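Über uns: Kochschule Hekholm

Bei uns wird gekocht, geschnippelt und viel gelacht!

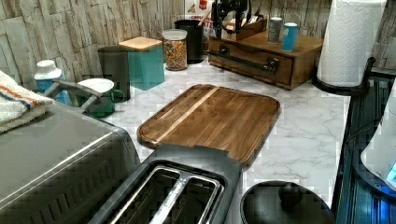
Unsere Küchenecke mit Schneidebrett und Toaster

Angefangen haben Huguette Maillard und Iolo Howells mit drei Abendkursen, heute sind es 15 im Monat – und wir freuen uns immer noch auf jeden einzelnen. Wir lieben gutes Holz unter dem Messer, frisches Brot und Rezepte, die man zu Hause gleich noch mal macht. Montags backt Noelia Montoya mit den Anfängern (bitte Schürze mitbringen!). Schaut gern vorbei, die Tür ist ab 15 Uhr offen.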